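Magazine > Makers > Features

A gripper in the hand: one winter of building at a shared workshop in Tullow

The first version of our gripper could not hold a pencil. It closed very well, with a nice sound, and then the pencil turned slowly between the fingers and fell on the floor. I had spent two months of evenings on it and I had already shown the drawings to everybody in the workshop, so this was not a happy moment.

I came to Tullow for work and did not know anyone there. The shared workshop is above a closed tyre shop, and you climb an outside stair to reach it, which in January is slippery. Members pay by the month and bring their own small tools. There is a laser cutter, a lathe older than I am and a kettle. Most people come to repair things. I came to build a hand.

Our project is called Bellell, and it is a gripper which a person holds and moves by the arm, with a camera on it, so that a movement made by a human can later be used to teach a robot. Large laboratories have such tools already. We wanted one that could be made at home, from parts that a patient person can order or cut, and repaired on the same evening when it breaks. It breaks often, and therefore the second wish was more important than the first.

The linkage took most of our time. In the drawing it is simple, two arms on each side, moving like a parallelogram so that the pads stay facing each other while they open and close. In real life every joint has a little play, and the play of one joint is added to the play of the next. With plain screws in plain holes the fingertips of our early version could be moved from side to side with one finger. You could hear it rattle when you walked with it.

We tried washers, and after that thicker screws, and after that, I am ashamed to write, tape. The answer was brass bushings, pressed into the arms. A member who repairs bicycles had suggested them in the first week, and I had been too proud to listen. A bag from Holloway, the bearing shop near the canal, was less expensive than our lunch. Pressing them straight is another matter. I ruined 15 arms before I learned to warm the part a little and to use the drill press as a press, with the motor off, instead of a hammer.

The pads were a smaller problem but a more annoying one. A block with a flat face is good for a box and bad for nearly everything else. Soft rubber holds well for one evening and then collects dust from the bench until it holds nothing. We changed the material several times, and always we kept the same holes, so that a worn pad can be taken off and a new one put on without touching the linkage. I recommend this to anyone who begins such a build. Decide the holes early and do not move them.

For testing we do not use special test pieces. We go through the drawers of the workshop and take what is there. Wood is easy. Cloth is easier than I expected. Polished metal is the worst, as it slides and it also shines into the camera, and curved polished metal is worse again. If you grip it a little too high, it turns.

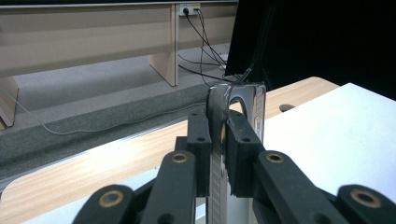 The force is set by the person's own hand, and this has advantages and disadvantages. You feel when something begins to slide and you squeeze more, without thinking. A motor does not feel this, or only if you give it a sensor. So we try to squeeze in the same calm way each time, and it is surprisingly tiring. After an hour on Sunday my thumb was shaking and I had to let another member continue.

We keep a notebook by the bench, a paper one. Each session has a line with the object, the pads and what went wrong. The longest session in it has 72 grips, and the complete notebook is now past 4,000. Many of the lines say only "slipped". I used to find this discouraging to read, but now I look for the pages where the word changes to something else, like "held, but crooked".

Next month we take the gripper to the makers' day in Villville, where visitors will be allowed to try it. I am a little afraid of the children, who pull sideways on everything. We have cut spare arms and pressed the bushings already, and one set of pads is still waiting for its holes. The drill press is booked until nine this evening, so I will do them after that.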